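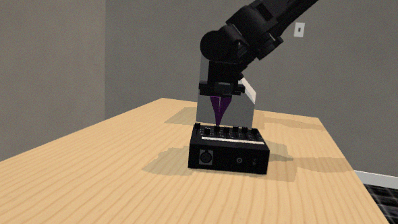 So the fader task finally has a real pile of examples behind it! When I started I figured 100 demos would be plenty for "go to the little mixer and nudge one slider," and wow, was I wrong. The first policy I trained on those (I call the project Trorano, don't ask) hovered over the box like it was picking a chocolate and then came down between two caps. Every time.

I'm up to 1130 episodes in the simulator now, all driven by me with a cheap joystick and a lot of tea. I threw out 17 of them last night where I'd bumped the box sideways and kept going anyway — I don't want it learning that from me. I'd told myself I'd stop at 1000, but the far-right fader was badly short on examples, so I kept going until my thumb complained.

What helped most was slowing down on the last bit of the approach. My early runs are all one big swoop, and the model copied the swoop beautifully (and missed beautifully too). The newer ones pause just above the cap, then go down.

Next up I want to shift the box around on the table between runs and change the lighting a bit. Training is going again tonight under the name Moen — fingers crossed, and I'll post the numbers when I have them.

Contact | © September 2019 | Back to top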